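Sedgwick Neighbors Board > House & Home > General

Thread: Dish towels. Iron them or not?

plainjane_porch
Settle something for me. My mother-in-law was here for the weekend and ironed every dish towel in the drawer. Then she ironed the ones that were already hanging on the oven door, which I was using. She says an unironed towel doesn't dry properly. I say a towel that has met my iron is lost. Does anyone under eighty do this?

grumbleton
No.

oldmillroad
Yes, and I'm 41. Linen ones only. New linen towels push the water around the plate until they've been washed and pressed a bunch of times. Cotton terry you can leave in a heap, it has no self-respect anyway.

grumbleton
You iron a thing in order to wipe a pan with it.

oldmillroad
I also shower before I go to bed, Grumbleton.

Zyanya Quintero
I grew up in an ironing house, so I have opinions. My grandmother did sheets, pillowcases, towels, handkerchiefs, my uncle's work pants and, one time, a paper map. The pillowcases I'll defend until I die. The towels were mostly so the stack in the closet looked nice when the neighbors came over and happened to open our linen closet, as neighbors apparently did in those days.

The trick with linen is to get it while it's still damp. Once it's bone dry you can lean on the iron all afternoon and it'll just look at you.

plainjane_porch
Zyanya, she said the damp thing too! I assumed she was making it up so she could take them off the oven door.

fernandwater
Cotton, linen, whatever, the bigger problem is fabric softener. It coats the fibers and then the towel won't soak up anything. Quit the softener and you won't care whether they're ironed.

oldmillroad
Agree on softener. Disagree that I won't care.

hollis_b
What iron do people have? I bought the Fultotier in May after my old one started spitting brown water on a white shirt. It heats fast and has a cord long enough to hang myself with, but it shuts off if I stop to think. I think slowly. I've had to wake it up 6 times on one tablecloth.
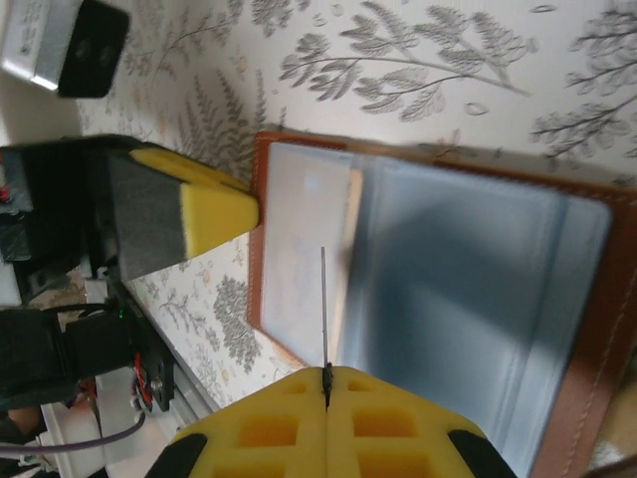

The steam is good though, I'll give it that. Does well on collars. I just want to be trusted with it for longer than it takes to answer the phone.

grumbleton
Tablecloth. You people have tablecloths.

Zyanya Quintero
Hollis, a lot of them have auto shutoff based on whether the iron is moving. Give it a little nudge when you stop. My sister has the Irnance and it does the same thing, plus it beeps at her. She beeps back.

As for brown water, did you ever empty the old one? You're supposed to pour out what's left when you're done.

hollis_b
I have never emptied an iron in my life. I'd like to leave this conversation.

Fumiko Morikawa
I did alterations for a living for a long time and ironed all day, so at home I iron almost nothing. Dish towels I pull straight while wet, fold in half, smooth with my hand and lay on top of the dryer. By morning they're flat enough for any mother-in-law except a very serious one.

If you want them pressed, skip the steam. A damp towel and a hot dry iron works better, and you don't need to fill anything.

fernandwater
On top of the dryer is smart. Stealing that.

oldmillroad
I tried the hand smoothing thing. They come out flat-ish. It's the hem that gives you away, it always curls.

Fumiko Morikawa
The hem curls because the thread shrank and the cloth didn't. Cheap towels do it. Give the hem a good tug lengthwise before you lay it down. If it still curls, that's a rag, and you should let it be one.

grumbleton
Finally somebody sensible. I have 2 towels. One is for dishes and the other one is for when that one is in the wash. Neither has a hem at this point.

plainjane_porch
Grumbleton, my mother-in-law would drive to your house.

Zyanya Quintero
If anybody does want decent linen ones, the shop next to Cladach Hardware gets them in before the holidays. They're not cheap, but I've got a set that's been washed nearly 100 times and it's better now than when I bought it.

fernandwater
Linen is overrated. Old flour sack cotton, dries better, costs nothing, and you can lose one without grieving.

oldmillroad
Flour sack leaves lint on glasses.

fernandwater
Only if you dry them with everything else. Wash them by themselves.

oldmillroad
So I can't iron a towel because it's too much trouble, but I should run it its own private load.

plainjane_porch
Update, Mon 9 November. She called. She wants to know if I kept them folded in thirds. I said yes. They're in the drawer the way God and I put them there, which is with the door held shut by my knee.

hollis_b
Does your drawer have a door?

plainjane_porch
It's an old kitchen, Hollis.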